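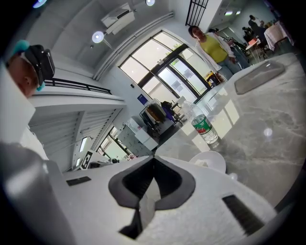

Issue 1869

Tablet stops charging at 3 percent after firmware update
Product: Ternari 7-inch tablet
Status: Closed
Opened by: Ekua Alhassan
Assigned to: Tyyne Toivonen, Tramico device support

Ekua Alhassan, 8:40 a.m.
The tablet took the September firmware update overnight. This morning it was at 3 percent and it has stayed there. It is plugged into the charger that came in the box. The battery icon shows the lightning bolt, but the number does not move. If I unplug it, it shuts off in under a minute. It still works while plugged in. Build number on the About page ends in 1531.

Tyyne Toivonen, 9:15 a.m.
Thanks for the build number. Please try the following and post the results:
Hold the power button and volume down until the logo comes up, then let go.
Charge with the tablet switched off for an hour.
Try a different cable, if you have one.
Also let me know if the tablet gets warm near the charging port.

Ekua Alhassan, 11:05 a.m.
Did the reset. The logo came up and it booted normally, still 3 percent. Charged it switched off for a little over an hour with the original cable. The charging screen said 3 percent the whole time. Then I tried a Grarum cable from another tablet. Same thing. It is not warm anywhere.

Tyyne Toivonen, 11:30 a.m.
Two cables giving the same result makes the cable unlikely. Can you open Settings, Battery, Details and copy what it says for voltage and charge current?

Ekua Alhassan, 11:42 a.m.
Voltage field is blank. Charge current says "not available." Last full charge is blank too.

Tyyne Toivonen, 1:10 p.m.
The blank fields mean the system is not getting readings from the battery gauge. When that happens this build keeps showing the last value it saved, so the 3 percent may be old. It does not explain the shutoff when you unplug, unless the tablet is also refusing to charge. I have asked Nieminen, who maintain the power driver, whether the update changed anything there. Please leave it plugged in for now and copy off anything you need to keep.

Ekua Alhassan, 1:25 p.m.
Files are copied to the memory card. I took the card out.

Tyyne Toivonen, 3:50 p.m.
Reply from Nieminen: the update replaced the battery profile, and on tablets from the earlier production run the new profile does not match the gauge. Charging is held off until it gets a valid reading. They have sent a corrected package. It is on your device page under Recovery. Steps:
Copy the package to the top level of the memory card, not into a folder.
Put the card in with the tablet off but plugged in.
Hold power and volume up to get the recovery menu.
Choose Update from card. Do not choose Wipe data.
It takes about 2 minutes and restarts on its own.

Ekua Alhassan, 4:35 p.m.
First try said "package not found." I had left it in the Downloads folder on the card. Moved it and it installed. Voltage is filled in now and the battery went from 3 to 9 percent while I was typing this.

Tyyne Toivonen, 4:41 p.m.
Good. Let it charge to full once before you unplug it. I will close this tonight unless you post again. The package has been added to the known problems page for this build.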